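Your home network deserves a diary 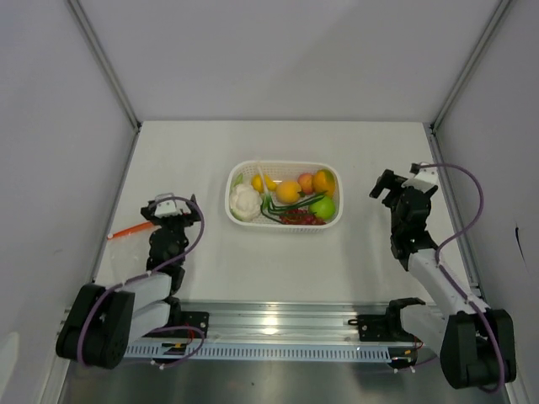 Hélder Arruda
26/02/2022

I have been meaning to write this one for months, and what finally pushed me over the edge was a chat with my neighbour, who wanted to know which security gadget he should buy for the house. He had the catalogue open on his phone and everything, bless him. I told him to keep his money for now and start writing down what his network does when he isn't looking. He gave me the sort of look you give a fellow who recommends porridge at a steakhouse, but I meant it then and I mean it now.

My view, for what it's worth, is that most households and nearly every small office would be better served by a boring log kept in one place than by any box with a shield printed on the lid. I've spent a good part of my working life looking after networks for small outfits (a vet, two accountants, a place that makes awnings) and in all that time the question I've had to answer most often is "when did this start?" It's a humble question, and without logs you can't answer it at all. You stand there with your coffee going cold while everybody tries to remember whether the printer was playing up before or after the long weekend.

Now, I know what the grumblers among you will say, because I've been one of you. Logs are dull, they fill up disks, and the people who keep them never read them. All fair! I kept logs for years that I never once opened. The trouble was that I collected everything, which meant each visit to the pile was like cleaning out the garage, and I'd find some reason to be elsewhere. What changed my habits was moving to a little program called Kureo, which a colleague had put together for his own use and was kind enough to share. It does very little. It takes the syslog feed from the router and the DNS queries from the resolver, puts them in one table with the times lined up properly, and lets you search it. There are no dials and no world map with red arrows flying across it, and I can't say I've missed them.

I run it on an old desktop named Brustden, which hums away under the stairs and has 60 days of history on it at any time. Anything older gets dropped. I fretted terribly over that number when I set it, and I've since come around to thinking it's generous. In 6 years I have wanted something older precisely once, and even then it was to settle an argument about when we'd changed internet providers.

The DNS side is the part I'd press on anybody. Login attempts are good fun to look at, I'll admit, and there's a certain thrill in watching strangers rattle the doorknob, but they mostly tell you about the strangers. DNS tells you about yourself. When I first turned it on I learned that our television was making 2000 lookups a day, a fair few of them in the middle of the night with every soul in the house asleep, and all of them for names belonging to advertising outfits I'd never heard of. The bathroom scale was at it too, in its modest way, with 57. I don't suppose either one was doing me any great harm. I did feel I'd have liked to be asked, though, and the television now lives on a network of its own where it can chatter to the wall.

Which brings me to the bit where I part ways with some of my friends in the trade. There's a strong fashion for blocking first and looking later: load up the biggest blocklist you can find, switch it on, and deal with the complaints as they come. Henriques, the firm I did my early years with, worked that way, and we spent an awful lot of afternoons on the phone apologizing for a payroll site that wouldn't load. I'd much sooner watch for a month or so, get a feel for what ordinary looks like in that particular building, and then block the handful of things that have no business there. It's slower, and it doesn't make for an impressive invoice. But the person at the front desk keeps speaking to you.

I should say a word about privacy as well, as a DNS log is a rather intimate thing to keep about the people you live with. Tell them. We had the talk over supper, and my daughter asked, very sensibly, whether I'd be reading hers. We agreed the log would record devices by room, that I'd only go searching if something was broken, and that she could have a look at it herself whenever she liked. She's taken me up on it twice, and on the second visit she found a misspelled hostname in my own backup script that had been failing quietly since May.

If you'd like to try it, start with whatever your router already offers. Most of them have a box somewhere in the settings for a remote log server, usually on a page you've never had cause to visit. Check that the clock is right before you do anything else. I lost a whole evening at the Bukham office to a router that believed it was living an hour ahead of everyone, and I'd like to spare you that. Then leave it be for a couple of weeks, and have a read some rainy night with the kettle on.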